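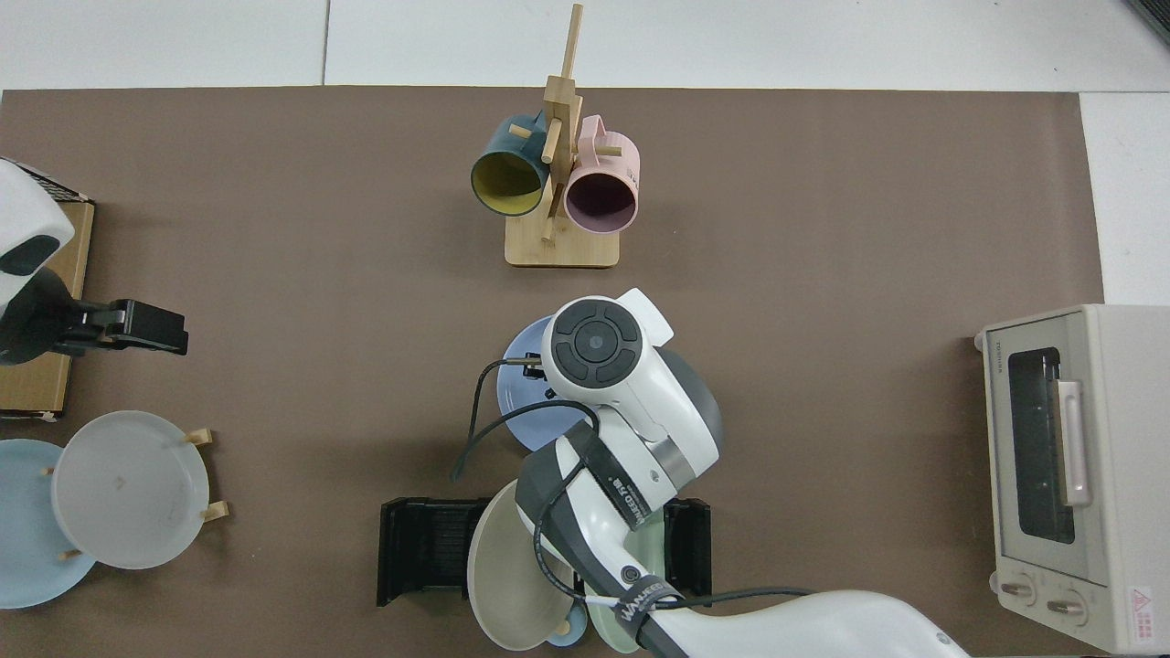 Mail and packages to the ship: your questions

I'm Ilaria Donati, I'm married to a sailor on the Teder, and I've answered these same questions in the parking lot, on the phone and once in the dentist's waiting room. So I finally typed them up. I don't speak for the navy, and if the family office in Sakholm tells you something different, go with them!

Last updated Friday, August 30, 2024

What address do I use?

Full name, rank if you know it, then Teder, Box 1171, Sakholm. Please don't write the name of a port on the envelope, even if your sailor let it slip. The mail gets forwarded from the box to wherever the ship is picking up next, and a port name in the address just confuses the sorting (and annoys the security people, who have enough to do).

How long does it take?

It depends on where they are and I wish I had a better answer. My fastest letter got there in five days. My slowest was a birthday card that took 37 days and arrived together with the one apologizing for forgetting to put a stamp on it. Packages are slower than letters. If it's for a particular day, send it way before you think you need to.

How heavy can a package be?

The limit is 3 kilos per box, and they do weigh them. You can send more than one, but I'd number them on the outside, because they may not travel together. Shoebox size is good. Remember that your sailor has one locker and a drawer, and everything you send has to live in there with the boots.

What can't I send?

No alcohol, no aerosols, no lighters, no loose batteries, no candles, nothing that plugs in and heats up. That last one catches a lot of people out. Crew aren't allowed their own kettles or sandwich makers on board, so if you buy one as a gift, keep it at home for when they're back.

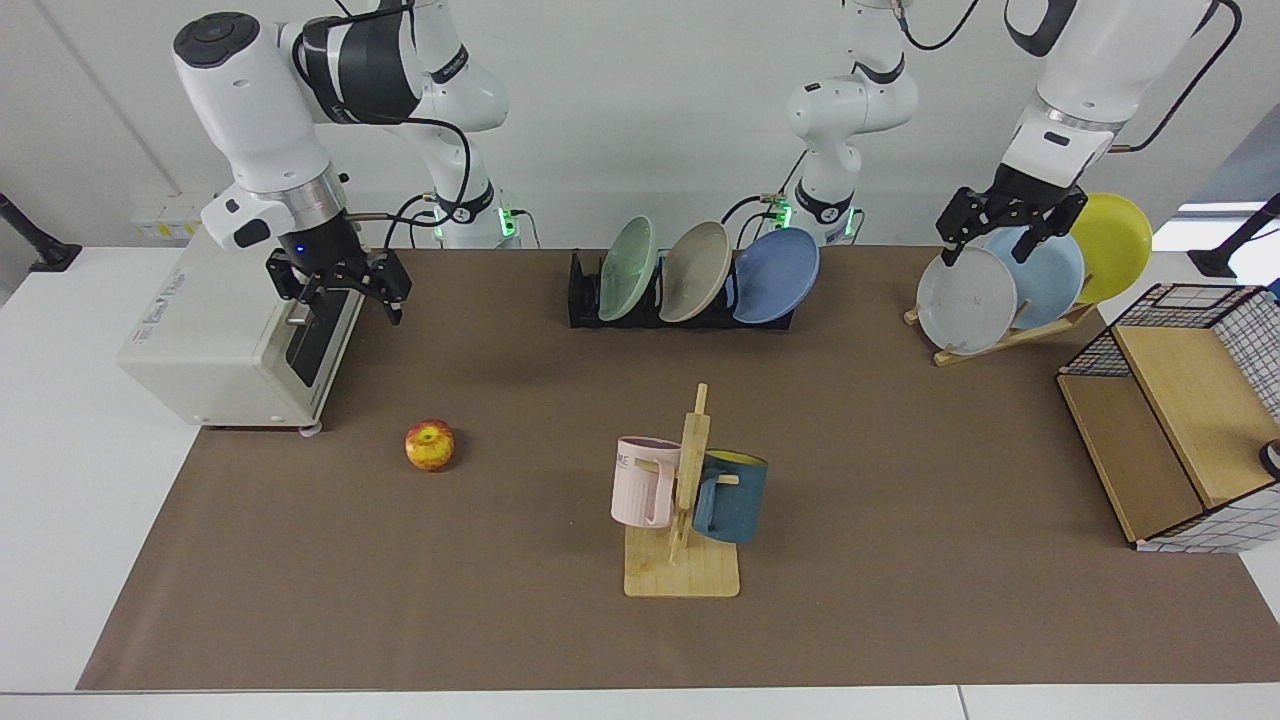 A beige countertop appliance with a short metal handle

Can I send homemade food?

Yes, if it keeps. Hard cookies, nuts, dried fruit, fudge if it isn't too hot where they're going. No cakes with cream, no cheese, and no meat of any kind - it gets taken out at customs and sometimes the whole box is held up with it. I wrap cookies in pairs, back to back, and stuff popcorn in the gaps. The almond ones from Lo Presti on the harbor street travel really well too, if you're not a baker.

Do I need the customs form?

For packages, yes. For letters, no. Write what's in the box in plain words: "socks, cookies, two paperbacks." If you just put "gifts" they'll open it. For the value, an honest guess is fine.

Is there a deadline for the holidays?

Middle of October for packages. I know, it feels silly to be taping up Christmas presents before Halloween, but the last forwarding run fills up quickly and there isn't a second one. Letters can go a few weeks later. The family office posts the exact day on its door and sends it around by email, so make sure they have your current address.

Why hasn't my sailor answered my emails?

Most likely the connection is off. The ship shuts it down for exercises, for maintenance, or just because everyone is trying to use it at once. You may hear nothing for a week and then get four messages in a row. It's horrible the first time, I won't pretend it isn't. If there were an emergency, you'd be contacted in person or by phone, never by a message in a chat group.

What if I have an emergency at home?

Call the family office, day or night. Have your sailor's full name and date of birth ready, and the name of the hospital if there is one. They can get word to the ship much faster than you can. Don't post about it first.

Can the kids send drawings?

Please! Flat ones, no glitter. My daughter once sent a whole envelope of it and I heard about that for months afterward from the people in the next bunk.

Do you meet up?

We do, first Sunday of the month, in the back room at Rumano. Parents, partners, grandparents, whoever's waiting for someone. Coffee is on your own tab and the packing tape is shared. Bring your box if you want help with the form - the 57 bus stops right outside, so you don't have to find parking.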